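Setting Up a Two-Bin Reorder System for Small Parts

Applies to workshops and stockrooms with up to 220 part numbers. Revised 2024-04-02.

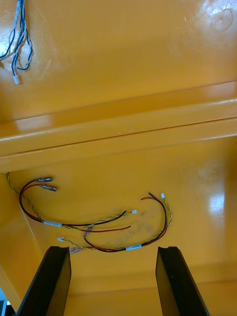
A two-bin system replaces the running stock count with a physical signal. Each part is stored in two bins. Stock is drawn from the first until it runs out, at which point the second bin is put into use and an order is placed. If the quantities are set correctly, the new stock arrives before the second bin is used up.

The method works best for low-cost items with steady demand: fasteners, terminals, fittings, cable ties, seals. Do not use it for serialized parts, items with a short shelf life, or anything bought for a single job.

Step 1. Collect the usage figures

For each part, find the average daily usage and the supplier lead time in working days. Purchase records are usually good enough. Leave out one-time bulk orders, which will inflate the average. Lead time runs from the day the signal is raised to the day the part is back on the shelf, so include approval and receiving time.

Step 2. Calculate the bin quantity

Bin quantity = daily usage x lead time x safety factor

Start with a safety factor of 1.5. Go to 2 if the supplier is often late or if running out would stop work.

Worked example: a crimp terminal is used at 31 per day with a lead time of 7 working days. 31 x 7 x 1.5 = 325.5. If the terminals are sold in packs of 60, round up to six packs, or 360 pieces per bin.

Both bins may hold the same quantity, but this is not required. Only the second bin has to cover the lead time. The first can be larger if the supplier has a minimum order.

Step 3. Choose the bin size

Pick a bin that holds the full quantity at no more than three-quarters of its depth. Overfilled bins spill into their neighbors, and mixed fasteners take a long time to sort. Check the loaded weight against the shelf rating before buying.

Step 4. Make the cards

Each part needs one reorder card. It should carry:

Part number and plain description
Supplier and supplier part number
Reorder quantity
Shelf location
Date the quantity was last reviewed

Attach the card to the second bin. Whoever opens that bin drops the card in the order box. Cathal Tierney, who set up the stockroom at Arruda, prints the shelf location on the back as well – cards get dropped, and usually land face down.

Step 5. Load and rotate

When stock arrives, finish the open bin first. Put the new parts in the empty bin, place it behind, and reattach the card. Never top up the open bin from a new delivery. Doing so mixes lots and removes the signal.

Step 6. Review

Review quantities twice a year; February is a good month for the first pass. If a part ran out, raise the safety factor or correct the lead time. If the second bin was still nearly full at every delivery, reduce the quantity by one pack and check again at the next review.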